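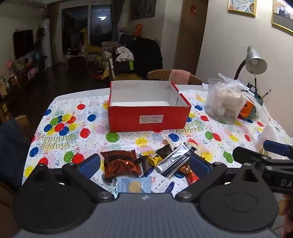 Build the arm first and worry about the fingers later, wrote one reader under my last piece, and then came a second comment from the same person to say that anyone messing about with grippers before they have a working elbow is avoiding the hard bit.

I've been chewing on that since. I think it's wrong, and I think it's why so many home arms end up on top of a wardrobe.

Background, quickly. I'm building a packing arm at home. Bench-sized, bolted to a board, meant to take small things off a table and put them in a box. The frame is a Zorum kit, second hand, missing a bearing when I got it. Six joints. Motor boards are Dinix, which run hot and whine. I do the noisy cutting at Castaño, the shared workshop in Podidton, and everything else at home on the table. That's the whole operation.

The arm isn't moving yet. Hasn't moved since June, if you count the twitch it gave in June. What I've been doing in the meantime is picking things up by hand, with hand-held grippers, one in each fist, two jaws apiece and a coloured pad on each finger. Snacks, sweets, wrappers, little packets. Into the box, out of the box. This is the part the reader thinks is avoidance.

Well, no. Or yes, a bit, the wrist wiring is horrible and I'd rather do anything else. But mostly no.

Consider what the arm-first route gets you. You spend the spring on joints. You tune them. You get a lovely smooth sweep from left to right and you film it and everybody at the workshop claps. Then you put a block of wood in front of it because a block of wood is what you have lying there, and it picks up the block. Finished. Except you've built a machine for moving blocks of wood, and the house contains none.

I've seen it at Castaño over and over. There's a shelf by the drill press with three arms on it, good ones, better machined than mine will ever be. All of them can do the block. One can do the block and a tin of mints. Their makers were not lazy and they weren't stupid, they just left the question of what the thing was for until the end, when the money had gone and the jaw opening was already fixed by the size of the motor they'd bought.

Start at the fingers and you find out early. I did 57 pick-ups the first evening, with a notebook, writing down what went wrong each time. It took ages and my thumbs hurt. But I learnt more about what the arm needs to do than I did in all the weeks reading about gear ratios.

Some of what's in the notebook, tidied up —

Foil packets slide. They look stiff and they're not, the air in them shifts and the corner you've got hold of turns into a corner you haven't. Long ones want picking up across the middle, short ones by the seam.

Anything flat and small is a misery. You end up pushing it along the cloth and the cloth comes too. Nobody writing about joints mentions cloth. A bare bench would be easier but people don't live on bare benches.

The box has walls! Obvious. But my hands kept coming in at an angle that cleared the table fine and clipped the side of the box, and that one fact has changed where the arm will be bolted. If I'd built first I'd have bolted it to the near edge and been unbolting it now.

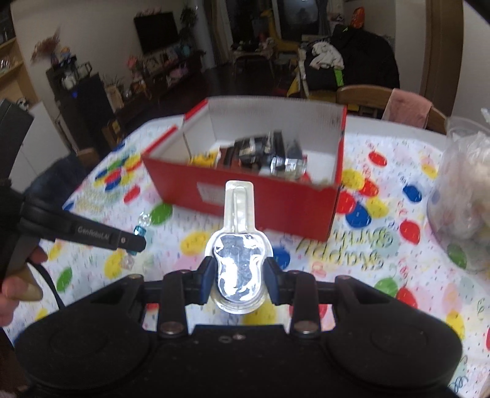
Packaging is the real opponent in home automation and I don't think it gets said enough. We talk about picking up "objects" as though the world were made of cubes and mugs, when most of what lands on a kitchen table is wrapped in something made to be torn open by a human being in a bad mood. Take the clear blister pack, the paddle-shaped sort, thin handle at one end and a round well at the other with a crumpled bit of silver foil inside. Where do you hold it? My eye goes to the foil every time, becuase that's what catches the light, and the plastic round it might as well be missing. A camera is going to have the same trouble, I'd put money on it. So the jaws have to come in wider than the thing you think you're seeing, and close on an edge you can hardly make out. You can't get that from a datasheet. You get it by squeezing.

Which brings me to the pads. Soft fingertips, every time, whatever you build. People spend a fortune on force sensing to do a job that a bit of rubber will half do for nothing. I'm not against sensors. I've got a drawer of them. But do the rubber first.

Now the fair objection, and the reader did make it, further down and more politely. Your hands cheat. When I hold a gripper, there's a whole person behind it — shoulder, wrist, eyes, years of picking up crisps. I lean over. I tip the tool a little without noticing. The second hand comes in to help before I've decided to let it. The Zorum can do none of that, and its got one arm where I've got two. So aren't I designing for a machine I don't have?

Partly, yes. I've no clean answer. What I do now is make myself do it badly. One hand only. Sit on a chair and stay there. Elbow on the table edge, no leaning. Six evenings of that and the notebook looks very different, a good third of the clever grips have lines through them. The ones left over are dull. Straight down, close, straight up. Dull is what I can afford to build.

And the two-handed ones, I kept a seperate page for. Things that really want a second hand, like holding the box still or steadying a long packet while the other end gets gripped. Some of that can be faked with a clamp or a bit of non-slip mat under the box. Some can't, and those things won't be in the first version. Better to know now than after buying the next six motors.

There's a cost argument too. Fingers are cheap. I can change a pad in a minute, try a different width, put it back. Changing a shoulder means a trip to Podidton on the bus with a bag of metal and waiting for the lathe. If you're going to be wrong, and I'm wrong constantly, be wrong at the cheap end.

I'd go further and say shared workshops ought to push this. Castaño runs an evening for people starting out, six places, always full, and it opens with motors. Everyone goes home with a motor that turns. I'd open with a tray of rubbish from somebody's kitchen and a pair of jaws, and leave the motors for the second month. Fewer people would sign up, probably. It doesn't look like robotics. It looks like tidying up.

Wrist wiring tonight, if the replacement connector's come. Otherwise back to the packets, and I still haven't tried it with the box pushed to the far side.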